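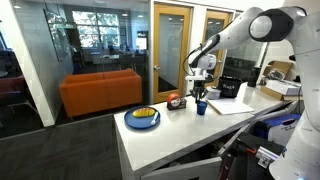
3.2 What ends up on the counter

I went into this part of the study thinking I'd be writing about cooking. I had a whole coding sheet for cooking! Chopping, stirring, waiting for water, the lot. By the end of April I had used maybe a quarter of it, and the page I'd labeled "other" was full on both sides. So this section is mostly about "other": the stuff that lives on a kitchen counter and has very little to do with making dinner.

Figure 4. A shared counter. Food on a plate, a small blue cup and a thermos alongside a tape dispenser, a pad of paper and a lettered black bin.

Figure 4 shows the kind of mix I mean. There's a dark-blue plate with something yellow on it, scored in a crosshatch the way you'd cut a mango half, and a white plastic utensil lying next to it. So far, so kitchen. Then right beside the plate you get a tape dispenser with a red-and-white roll in it, and farther along a white pad of paper lying flat in front of the bin. If you showed me only the tape and the pad I'd have said desk, and if you showed me only the plate I'd have said lunch. I came to call these spots "desk-lunch counters" in my notes, and the name stuck with the rest of the group (Lamisi Aidoo still thinks it's a terrible name, and she may be right).

We visited 9 shared kitchens in and near Serkberg and talked with 80 people who used them. I sat in each kitchen for a good part of the day, usually with a notebook on my knee and a cup of tea I had been handed within minutes of walking in. People were very generous with tea.

The first thing I noticed was how rarely anyone saw the tape. I'd ask what was on the counter, with the person standing a few feet away and their back to it, and they would give me the food and the cups right off. The tape, the pens and the paper got left out again and again, even by people who had used them that morning. Tetteh Nyarko at the Brelus kitchen listed a kettle, bread and "somebody's soup," turned around, and laughed out loud at the scissors. "Oh, those live there," he said. That phrase, or something close to it, came up in more than half of our interviews, and I've come to treat it as a category of its own. Things that live there don't count as mess. They can sit in the middle of everything and still not be in the way.

Food works differently. A plate with food on it is read as a person who is coming back. In 6 of the kitchens people told me they would slide a tape dispenser aside without a thought but would wipe carefully around a plate, even a plate they'd been annoyed at since breakfast. Dzifa Bonsu put it to me this way: moving somebody's plate is like moving somebody's coat off a chair. You can do it, but you look over your shoulder first. Cups were harder to pin down. A small cup with nothing next to it was fair game in most places (it went in the sink), while the same cup beside a plate was treated as part of a meal and left alone. I love this finding and would have happily written the whole paper on cups.

Bins and lidded containers pulled in the other direction. Once a bin had writing on it, people stopped asking whose it was, including at Beddoe, where the writing had mostly rubbed off and the two people I asked gave me different readings of it. The label seemed to give the thing a right to its place on the counter, whatever it said. Unlabeled containers drifted. On my Monday visits I would find them pushed toward the wall, then a little farther along, and in 3 kitchens they ended up on top of the fridge.

Etornam Dankwa, who coded half of the notes, read the wall side of the counter as storage and the front edge as work space, and I went along with that for a while. I'm less sure now. Thermoses kept turning up at the back, and they were in use all day long! I'd say the back is where you put what you mean to return to, and the front is where you put what you're dealing with. We kept both readings in the coding, and Section 3.3 goes through the cases where they disagree, beginning with the long counter at Flondik.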